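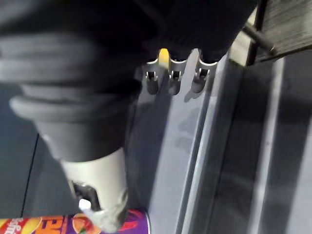
Photo: Eteo

leaseholdlil
We exchanged on our first flat this morning, so excited! Service charge is 2395 a year though. Normal?

Oberholzer
Congratulations! Sounds steep to me – ours is 288. 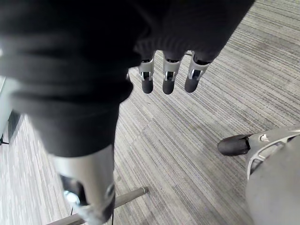
And that includes buildings insurance, so I'd query it.

Sikorard
Disagree, mine's 2659 with a lift and I love the place! 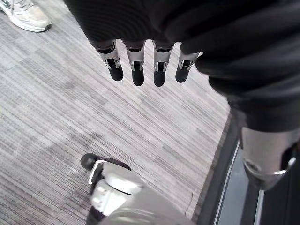 Grey striped carpet

leaseholdlil
There is a lift! Four floors.

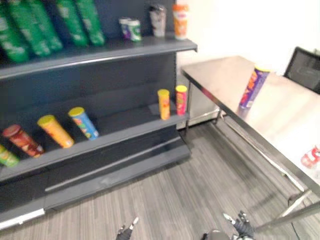 I'll still ask for the accounts – can't wait to get the keys!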